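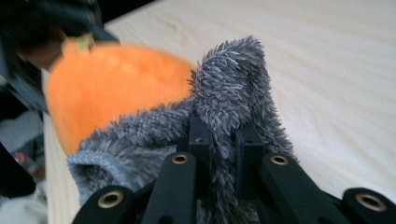 I've been picking and packing soft toys at the Dalgate warehouse for long enough that my kids think it's the best job in the world, and I've stopped correcting them. You stand at a bench, a tote comes down, you pull out whatever's in it and you put it where it goes. Plush fruit, plush dogs, cushions that are meant to be clouds. It pays the mortgage, mostly.

In November the company told us they were trying out grippers on the sorting benches, and everybody went a bit quiet at smoko. Hamish Haldane, who's our site manager and a decent bloke, stood up with a printout and said no jobs would go in the first year. Somebody asked about the second year. He said he'd have to get back to us, and I'm still waiting, Hamish!

So I want to put down what it's been like, because the stuff I read about automation is either the end of the world or a brochure, and my days don't look like either.

First, soft things are hard. I didn't know that. I've got hands, so why would I? A box stays a box when you grab it. A shaggy grey thing with long fur bunches up into a peak when you pinch it and the rest slumps off to one side, and the bit you thought was the edge is just more fluff. The smooth orange fruit toys are another problem altogether, all round and no corners. I've spent whole shifts on the hand-held gripper, squeezing toys so the engineers can get their recordings, and I've got a new respect for my own thumbs.

That's the part that bugs me, if I'm fair. We're the ones teaching it. Tshepo Makhubela on the next bench put it to the Lolico people straight out: if my hands are the lesson, where's the teacher's pay? They laughed, but he wasn't joking. We got a small allowance for the recording shifts in the end – $124 a fortnight, before tax – and I reckon it's only there because he kept asking.

I'll say this for it, though. My wrists are better. The old rate was 781 items a shift, and by the last hour I'd be shaking my hands out like I'd touched something hot. Recording is slower. You do a pick, you do it again a little differently, you have a chat. If that's the future then sign me up, but I don't think it is. I think it's the bit before the future.

What worries me is the kids starting now. I learned this floor by being bad at it for a few months while the older women covered for me. If the easy picks go to a machine and we only keep the awkward ones, who gets to be bad at it? The new starters get thrown the worst totes on day one and they're gone by the end of the month. I've seen it happen with two already, both good kids.

I'm not against the grippers. I'd like that on the record, as my sister read a draft of this and said I sounded like I wanted to chuck them in the harbour at Dandport. I don't. I just want the second year answered, in writing, and I want the allowance to carry on after our recordings are finished, for as long as they're being used. There are 161 of us on site. We'd all fit in the canteen if a few people stood.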